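最終更新:3月

Ustdaleの工房開放日に行ってきました(食べてばかりの日記)

駅前のバス停に着いたら、もう列ができていました。毎年3月に町じゅうの工房が扉を開けるUstdaleの開放日、前から行きたい行きたいと言い続けて、やっと今年です! バスは28分。途中から川沿いの細い道に入って、対向車が来るたびに運転手さんがぎりぎりまで寄せるので、窓側の私はずっと水面を見下ろしていました。酔いやすい人は前のほうに座ってください。

降りるとまず受付のテントがあって、地図を200円で買います。これがまた味のある地図で、縮尺がめちゃくちゃ。すぐ隣に見える工房が坂の上だったりするんです。私は最初、製本のPlendixに行くつもりで歩き出したのに、気づいたら川べりの染物小屋の前にいました。まあ、そこで藍の話をたっぷり聞けたからよしとします(手ぬぐいも買ってしまった)。 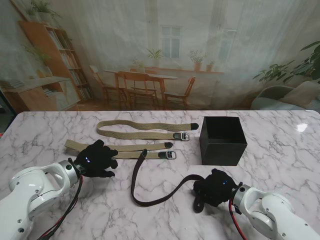
午前中の目当ては、ベルトと毛糸の小物を作っているOtudoraでした。古い学校の体育館みたいな天井の高い建物で、入口から革の匂いがします。革の匂いって、好きな人は本当に好きですよね。私は五分くらい深呼吸していたと思います。白い大理石模様の台に置かれると、こげ茶の革ベルトはずいぶんきりっとして見えるものです。うちの玄関のくすんだ木の棚に掛けてある一本も、置き場所を変えたら少しは見直せるかもしれません。案内の方に、手入れは何を塗ればいいですかと聞いたら、塗りすぎる人のほうが多いとのこと。ぎくり。うちの棚には半分使ったクリームの缶が並んでいます。

裁断の実演は十時からで、これがいちばんの人だかりでした。厚い革に刃が入るときの「ざくっ」という音が、思ったよりずっと低いんです。前の列にいた小さい子が、音がするたびに肩をすくめていて、途中から刃よりそっちを見てしまいました。実演のあとは端切れの詰め放題。袋が小さいのに、みなさん詰め方がすごい。くるくる巻いて縦に差していくのがコツらしく、隣の人に教わりながら私も真似してみました。帰って広げたら、使い道のない三角形ばかり。どうしましょう、これ。
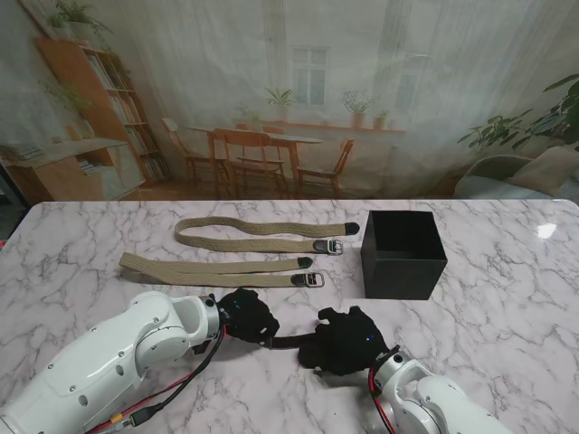
文:Randi Moen(手仕事と町歩きのライター)

布のベルトのことも少し。私は長いこと、ベルトといえば革だと思っていたのですが、歩く旅には織りのベルトが断然楽です。座っても食い込まないし、昼ごはんを食べすぎても穴の位置に悩まなくていい。カーキなら汚れも目立ちません。織り目に細い畝のあるものは見た目にも表情があって、無地のシャツにちょうどいいんですよね。Otudoraの売店でさんざん迷って、結局買わずに出てきて、坂の途中で後悔しました。戻ろうかな、でも坂だしな、と二回くらい振り返って、お腹がすいていたのでごはんを選びました。

お昼はGoelという食堂です。開放日だけの豆の煮込みがあると聞いていたのに、着いたときには終わっていて、代わりに出てきたのが川魚のフライ。いやもう、これが大当たり! 衣が薄くて、添えてある酸っぱいキャベツをのせて食べるといくらでも入ります。相席になったご夫婦は毎年来ているそうで、煮込みを狙うなら開店前から並ばないとだめだと教えてくれました。来年の私、覚えておいてください。食後の焼き菓子は見た目が地味なのに、中から杏のジャムがとろりと出てきて、思わず声が出ました。

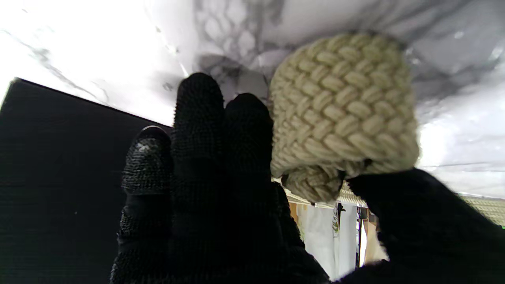

午後は台や家具を扱う工房をいくつか覗きました。天板の専門の人と話し込んでしまって、これが楽しかった。白い天板を選ぶお客さんは、真っ白なものより柄のあるものに落ち着くことが多いそうです。白地に灰色の筋が流れる大理石風のものなどは、確かに目が筋を追ってしまって、パンくずが少しくらい落ちていても見逃しそうです(うちにこそ必要な柄では?)。値段を聞いて、そっと手を引っ込めましたけれど。小さな見本板なら鍋敷きにどうぞと言われて、それはそれで心が動きました。

それから、町の名物の石段にも登りました。184段。地図では指一本ぶんの長さしかないのに、184段です。途中に踊り場のベンチがあって、先に座っていた人たちがみんな同じ顔をしていました。上は小さな広場になっていて、川と工房の屋根が一度に見渡せます。風が冷たくて、さすがに三月を甘く見ていました。マフラーは持ってきたのに帽子を忘れて、耳がちぎれそう。売店で温かい林檎のジュースを買って、両手で包んだまましばらく動けませんでした。

下りてからは、当然のように帽子のことばかり考えていました。もともと頭が大きいので、毛糸の帽子はかぶるとすぐ浮いてきてしまうんです。店の人によると、そういう人は折り返しのある形のほうが深さを調節できていいのだとか。太い糸の帽子は顔まわりがふっくら見えるから避けていたけれど、耳が冷たい日にそんなことは言っていられません。

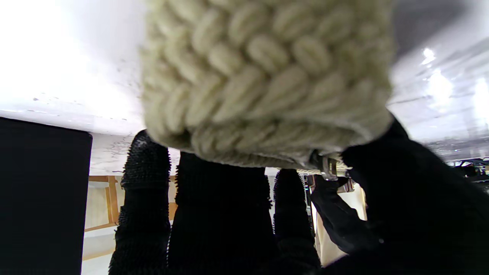

太い糸でざっくり編んだ、クリーム色のニット帽

帰りのバスは16時台に2本あります。早いほうに乗るつもりが、パン屋さんの前を通ったら焼きたての札が出ていて、あっさり遅いほうになりました。買ったのは黒パンと、くるみの入った丸いの。車内で隣の人の紙袋からも同じ匂いがして、なんとなく会釈しました。

これから行く方へ、思いつくままに。工房はほとんどが現金だけでした。小銭を多めに。坂と石段があるので靴は歩きやすいものを。Plendixは予約制だったので(私は知らずに行って、窓越しに糸かがりを眺めて帰りました)、先に連絡を入れておくと安心です。お手洗いは受付テントの裏と、Goelの隣の建物にあります。

端切れの三角形は、いま栞にしようと穴を開けているところです。欲しい方がいたら声をかけてください、たくさんあります。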